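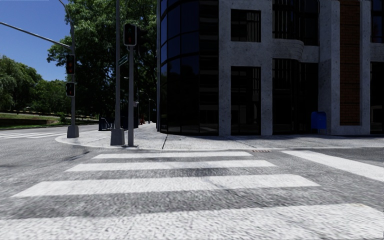
12/02/2022 -- crosswalk task, student build, corner map

Ronaldo Abella and I reran the wait-at-curb controller on the Losberg server after the merge. Start pose is now on the road side of the crossing, heading toward the corner with the mailbox. Signal state at spawn is red, taken from the simulator directly. The classifier is still bypassed.

Run length 1,000 steps. Planner held for 238, then released on the state change as intended. Heading drifted left after release, over 5 degrees by the second stripe. Suspect the stripe detector is picking up the diagonal crossing on the right and averaging both sets of edges. Masked the right third of the input and repeated: drift mostly gone, but the mask will break the turn task, so it stays on a branch.

Curb height in the collision mesh does not match the visual mesh at the rounded part. Wheels clip before contact registers. Reported to the Flarndale team, who have the same map.

Open:
- gate stripe edges by angle before averaging
- classifier back in the loop, 2 seeds minimum
- Ronaldo to check the drain grate for a collider
- report draft due in January, plots not started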